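Household chore robots

Household chore robots are machines meant to do everyday jobs in the home, such as clearing a table, folding towels or putting away groceries. Single-purpose machines like the robot vacuum have been on sale for years. A robot that can switch from one chore to the next is a much harder thing to build, and it remains one of the most exciting open problems in the field!

Background

Factory arms were already fast and strong by 2000, but they worked on parts that arrived in the same spot every time. Homes offer no such help. Drawers stick, towels bunch up, and a cup may be left anywhere.

The Avcombe trials

The Avcombe trials, started in November by the engineer Lai-ching Yip, compare machines on the same set of 5 chores. Each chore is tried 30 times. The Henard, a wheeled robot with 2 arms, did well at wiping counters and poorly at folding. The Dunness had the better grip on soft goods, though it needed far longer per item. Results were posted on 1/23/18, and both teams have kept working on the folding task, where even a half-folded towel drew cheers.

Putting away groceries

Tidying food is a favorite test because the items differ so much in shape and firmness. A banana has to be picked up along its curve, and something round tends to roll off when touched from one side. Practice often starts with a small set: a yellow plastic basket, a few pieces of fruit-and-vegetable shapes and a hand with jointed fingers, its thumb laid against a red item beside the basket. Moving one object a short distance calls for good vision, a steady wrist and a sense of how hard to press.

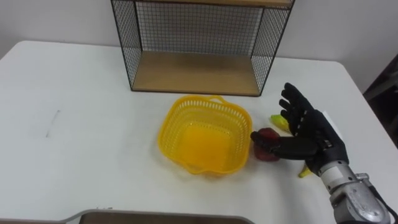

Current limits

Speed is the main weakness, followed by recovery from mistakes. A dropped item can end a run. Lammers, a later entry in the trials, is being built to notice a slip and try again, and its first public run is planned for the grocery task.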